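Countertop microwave on a shared kitchen circuit -- trips at random

tulla_basement
Joined: August
Posts: 13

The kitchen in my unit has one 15 A small appliance circuit that I can find. Breaker is a Gesico thermal-magnetic, original to the panel as far as I know. Microwave is a Celtero compact, nameplate 1100 W input. With the microwave and the toaster on together it trips in a couple of minutes, which I understand. What I don't understand is that it also trips with the microwave alone, maybe one time in 35, always right at start. Outlet tester says wiring is correct. Is this the breaker or the microwave?

ohmward
Posts: 219

Two different failures. The trip after a couple of minutes is the thermal element doing its job. The trip at start is the magnetic element reacting to inrush. A transformer-type microwave can pull a very large current for the first half cycle, depending on where in the AC cycle the relay closes. Most of the time you land somewhere harmless. Once in a while you land near the zero crossing with leftover magnetism in the core and the breaker sees what looks like a short.

An old breaker that has been tripped a lot may also have drifted. Replace it with the type listed on the panel label. It's a cheap part.

flatneutral

I wouldn't start with the breaker. Start with the receptacle. Pull it and look for back-stab connections. A loose back-stab will heat up under a 9 or 10 amp load and nothing on a plug-in tester will show it. Seen it dozens of times in rentals of that age.

ohmward

A loose connection adds resistance. Added resistance lowers current. It won't trip a standard breaker at start. It should still be fixed, it is a fire risk, but it isn't his symptom.

flatneutral

It trips an AFCI. He didn't say it wasn't one.

tulla_basement

No test button on it. Plain breaker. There is a GFCI receptacle upstream by the sink but that one has never tripped, only the breaker.

ohmward

Then it's inrush, or a worn breaker, or both.

marchuk_st_rewire
Posts: 100

Agree with ohmward on the diagnosis, disagree on the fix. A new breaker on the same circuit still leaves you with a microwave and a toaster sharing 15 A. Current practice is two 20 A circuits for the counter, on 12 gauge. If you own the place, pull a new dedicated run. If you don't own it, ask the landlord, and in the meantime move the toaster to another circuit.

Do not let anyone put a 20 A breaker on the existing wire without checking the gauge first. If it's 14 gauge the answer is no.

tulla_basement

I own it. Wire at the panel is 14, white jacket. Panel has two open slots. The run from the panel to the kitchen is over 35 feet through a finished ceiling, so I was hoping to avoid that.

flatneutral

Is there anything under the kitchen? Going down and across is often less drywall than going over.

tulla_basement

Slab. I'm the basement.

marchuk_st_rewire

Surface raceway then. Ugly but legal, and you can run it along the ceiling corner and down beside a cabinet. I did this on the Marchuk Street job where the plaster couldn't be opened. Took most of a day.

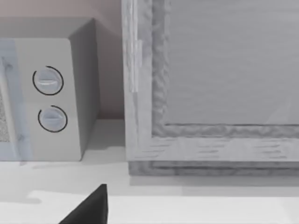
Receptacle height is the other thing to settle before you cut or mount anything. Standard is to put the box above the backsplash line, but a microwave on the counter will cover it, and then the plug is jammed against the case and you have to drag the whole unit out to unplug it. With a compact microwave turned at an angle like this one, side panel running back toward the wall, it's worth setting the box past the side of the unit so the plug stays reachable. Check the manual for clearance too. Most want a few inches at the sides and back for the vents.

ohmward

Side placement is good advice. I'd still do the breaker first. It takes ten minutes with the main off, and if the start trips go away he can plan the new run at his own pace.

flatneutral

And check the back-stabs.

ohmward

Yes, and check the back-stabs.

tulla_basement

Pulled the receptacle. Both hots were back-stabbed, one of them came out with a light tug. Insulation slightly brown for maybe half an inch. Cut back, moved to the screws, and put in a new Gesico breaker of the listed type while I had the power off. Will report on start trips.

flatneutral

Check the next one down the line. Whoever did that one did the rest.

tulla_basement

No start trips so far. Toaster is on the hallway circuit for now. Does anyone know if raceway fittings from different makers mate up, or do I need to buy it all from one line?

marchuk_st_rewire

Buy it all from one line.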